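About the Provutley Center for Educator Rights

The Provutley Center for Educator Rights provides legal information and representation to teachers, aides and other public school employees who face discipline, non-renewal or dismissal. It was founded by attorneys Flor Arboleda and Ruoxi Jin and remains independent of any school district or union.

Our staff of 15 reviews contracts, prepares clients for board hearings and, where a matter cannot be settled, files suit. Consultations are confidential. 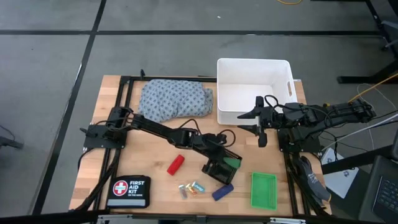
Two robot arms mounted at a wooden tabletop.

Most inquiries begin with a letter from a principal or superintendent. We ask that callers have that letter at hand, along with their current contract and any written evaluations. Zixuan Xie, director of intake, assigns each inquiry to an attorney within three business days.

The Center also publishes the Umero Guide, a handbook on hearing procedures and personnel files. It is revised every February -- printed copies may be requested from the Breltumberg office.

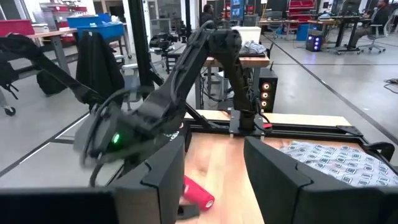

Governance and Fees

The Center is governed by a board of 10 members, chaired by Brynhildur Lykkegaard. Board members do not take part in decisions on individual cases. Fees are set on a sliding scale according to salary, and the first consultation is free of charge.

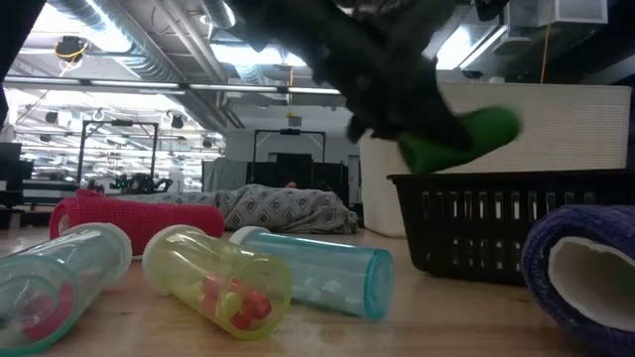
Can the Center help an employee who has already resigned?

An attorney will review the resignation and the events leading up to it. Filing deadlines continue to run after an employee leaves, and former employees should contact the intake office promptly.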